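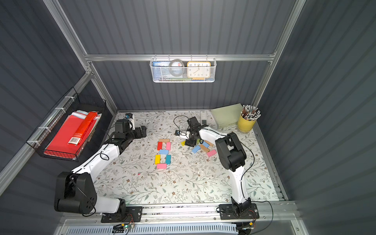 Figure 3. Patterned cloth with a leafy vine and small brown flowers, in use as a table covering.

3.2 Why small vine prints last

The most striking result of our survey is how stubbornly the small trailing vine holds its place in household cloth. Of the 988 samples we logged from the Rätsep pattern books and from family collections, vines with little flowers were the largest single group, well ahead of checks and stripes. We had expected roses to win!

Part of the answer lies in repeat and scale. A thin stem that wanders across the cloth has no clear top or bottom, so a piece can be cut and hemmed from either end with very little waste. Gintarė Sakalauskas, who went through the cutting notes with great patience, found that sewers working with large bouquets often set aside up to 100 mm at each seam to match the pattern. With a dense vine print (Figure 3 shows one on a white ground) they seldom bothered, and the joins are wonderfully hard to find.

Colour matters too. Muted greens and browns turn up again and again in the later books, and Yagi's reading of the order letters suggests that buyers asked for them by name -- "the quiet leaf" is a phrase we grew very fond of. One shop, Skimix, reordered the same quiet leaf every June and changed only the width of the roll.

We were also delighted by how freely the cloth moved between uses. Toom's interviews describe curtains that became table covers, then apron linings, then drawer liners. The print suited each of these, as its small motifs stayed whole even on narrow strips. Larger designs fared less well once cut, and few of them survive in the family collections as anything but full cloths. Section 3.3 turns to the borders, where the story is rather different.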